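3. The path after dark

Anyone who has walked home along the Grurnside path on a winter evening will know that it feels like several paths laid end to end, and our study grew out of that very ordinary observation. We wanted to understand how light, paving and the ground on either side work together to make a person feel that the way ahead is clear. Most of the guidance we had read treats the lamp as the whole story, and we came to the work with a certain fondness for everything that lies between one lamp and the next.

3.1 Light at the foot of the lamp

Close to a lamp the pavement is pale and generous, and the verge gives up its colors, the beiges and browns of dry ground, before the dark shapes behind it take over. People slow down in such places, or stop to look for their keys, and in our walks with residents we heard a good deal of affection for them. 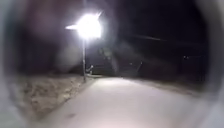

Shi, reading an early draft of this section, objected that we had made the lamps sound too kind: a person standing in strong light can be seen by everyone and can see very little beyond it, and some walkers hurry through for exactly that reason. We think this is fair. Of the 100 residents who filled in our questionnaire in November, a good many said they liked the lamps best from a little way off, as something to walk toward, and we have tried to keep that preference in mind in what follows.

3.2 Edges and the long straight stretch

Away from the lamps, the edges of the path begin to matter a great deal. On a straight stretch the line between pavement and verge does much of the guiding, and it goes on doing so well after the surface itself has dimmed to gray. A single light at the far end is enough to give the eye a direction, though it says very little about the ground in between. 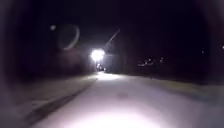
Residents told us they follow the edge almost without thinking, keeping a comfortable step or two inside it, and several described the small unease of coming upon a dark patch in the pavement and having to decide whether to walk over it or around. We had not asked about patches at all! The subject came up so often that we added a question on it for the second round of walks.

3.3 When the surface is white

Snow changes the bargain between lamp and path. A smooth white surface sends the light back up, so that the way ahead reads as wide and easy, while the familiar edges are harder to pick out. The glare of a lamp straight ahead can also draw the eye away from the ground — a complaint we heard mostly from older walkers, who would gladly trade some brightness for a softer source.
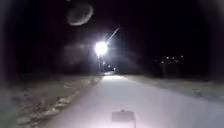 3.4 Bends, banks and leaves

A bend asks more of the walker, who has to take the next part of the path on trust. Where a bank rises on one side, its covering of leaves and dead grass can be a real help, catching whatever light there is and showing the turn before the pavement does. The flat verge opposite offers much less. We would ask those who look after such paths to think of the bank as part of the lighting, and to go gently when clearing it.
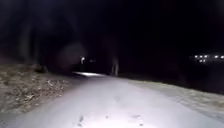

Figure 4. Path curving left beside a leaf-covered bank, with a flat grassy verge on the right.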